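Automation at Tranmont

Tranmont is a contract catering company that prepares meals for residential care homes and small offices. Its automation program, known internally as Weda, introduced robotic arms for storage and fetching tasks in its kitchens and changed the duties of its kitchen staff. The program is often cited in local training courses as a case of gradual automation in a small workplace.

Background

Before the program, kitchen assistants at Tranmont spent much of each shift bringing items from drawers and cabinets to the cooks and putting them away again. A staff survey led by Mei Blackwood, then head of operations, recorded 158 complaints in one year about bending and reaching. In April the company hired the engineering firm Wimeo to study which of these tasks could be handed to a machine. Tasks were first tried in simulated kitchens, and staff were invited to comment on them before any equipment was installed.

Drawer and storage work 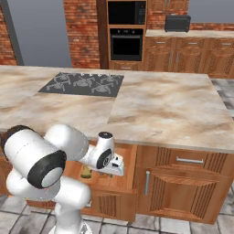
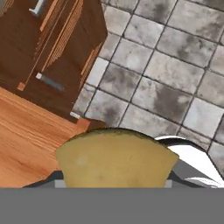
Simulated kitchen, with the arm over an open drawer and the gripper holding a yellowish object.

Drawer work was the first task chosen, as assistants had named it the most tiring part of the job. The written procedure divides it into opening, reaching, grasping and placing, and each step is reviewed separately. Reaching drew the most comment from staff. With the gripper pointing down into a drawer pulled out under the lip of the counter, a cook standing at the same side of the island would have little room to work. The final procedure therefore assigns that side to the arm during fetching and the cooktop side to staff.

Effects on staff

No positions were cut in the first phase. Of the 62 kitchen employees, five were retrained as cell attendants, a new job that covers restocking, fault reports and daily checks. Attendants receive a higher hourly rate but work fixed shifts, and several assistants declined the post for that reason. Hazel Doucet, who represented the kitchen employees in talks with the company, argued that the lighter physical load had been replaced in part by a faster pace -- a concern the company accepted in its revised staffing rules of 28 Nov 2023. Those rules allow any employee to pause the arm without giving a reason.

Informal learning also changed. New assistants had once come to know the kitchen by fetching for experienced cooks, and supervisors now set aside two hours a week for this instruction.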